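# Wanted: people to teach two arms to do small, annoying things

The manipulation group at Sitomden is looking for participants for a teleoperation study, running through March. The work is paid, seated, and much harder than it sounds.

Some background. Our last study, Quaye, collected 841 demonstrations of everyday tabletop jobs from operators we had trained for weeks. The policy we learned from them was very smooth and very brittle. Move a cup two inches and it would close its fingers on the air where the cup used to be, with great confidence. We then mixed in recordings from people who had never driven the arms before, fumbles and second attempts included, and the policy got better at recovering from its own mistakes. We had spent most of a year teaching our operators to stop making exactly those mistakes. They have been gracious about it.

The new study, Amance, asks how far this goes. We want more than 500 demonstrations by beginners, on objects that are flat, floppy or both. Wallets and cards are at the heart of it, because a card is thin, a pocket is snug, and a gripper has the fingertips of a person wearing oven mitts.

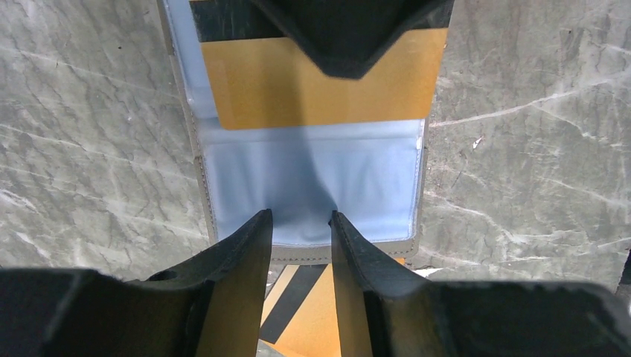 You will sit at a pair of handheld controllers and drive both arms yourself, one per hand. An experimenter will show you the controls and then mostly keep quiet. If you drop the card, keep going. If you get the card halfway in and want to swear at it, that's fine too – we don't record sound.

**What we ask of you**

- 2 sessions on separate days, 4 hours each with breaks
- Use of both hands, and eyesight good enough (glasses are fine) to follow a small object on a monitor
- No previous experience with robot arms. We mean this. If you have a robotics degree, please send us a cousin
- Willingness to fill out a short questionnaire on how frustrated you were, after every block

Gamers are welcome, though our pilot operators who played a lot were no quicker with the cards than those who didn't, and took it harder.

**What you get**

Hourly pay at the university's standard participant rate, paid after each session whether or not you finish the tasks. Coffee. A copy of the paper when it comes out, in which you will be a participant number. You may stop at any time and keep the pay for the hours you've done.

**What we keep**

Arm and controller positions, the wrist camera video and your questionnaire answers. You can ask us to delete your data up to the day we start training. After that it's in the model and we can't pick it out again.

Sessions are held in the Bruromum building, second floor. The elevator works on most days; tell us if you need it and we'll check before you come.

To sign up, write to Érica Guimarães at the Sitomden front desk with the days you're free and which hand you write with. Left-handers, we are short of you.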